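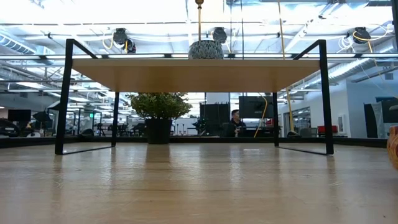

Plurklow is a small company which makes and sells little furniture for small homes. We began in March with one shelf and one workbench, in a rented room behind the Hakonau market hall, and the shelf is still the piece we are asked for most. It is a light board on four slim black metal legs, low enough to stand on a table or a wide windowsill, and it gives you two places where before you had one. A speckled bowl or vase can rest on the top, and a plant in a black pot still has its place underneath, with the leaves spreading out to the side. Many customers write to us that they bought it for plants and now keep their letters and keys on it.

What we make

Today we have 3 kinds of shelf. The Lei is the lowest and fits over a keyboard or a row of spice jars. The Privon is longer and is meant for a hallway or a bedroom. The third has no name yet, and we are open to suggestions from our customers. All of them arrive flat in the parcel with 4 screws, a key and a printed sheet. Please keep the key, as the screws may need a small turn after the first weeks.

How we work

We are four people. Two of us cut and sand the boards, one looks after the metal parts, and one answers your letters and packs the parcels. We make the shelves in groups of 100, and between two groups there can be a waiting time. If the piece you wish is not in the shop, write to us and we will put you on the list. You pay only when your shelf is ready.

Care

Wipe the board with a soft cloth, a little damp, and dry it afterwards. Under a plant pot we advise a saucer. Small scuffs can be rubbed away with fine paper, always along the grain.

Visit us

Our workroom is open to visitors in the afternoon. Please ring the lower bell, the upper one belongs to our neighbours. Parking is possible 200 metres further, beside the bridge.

Page last changed: 27/11/2022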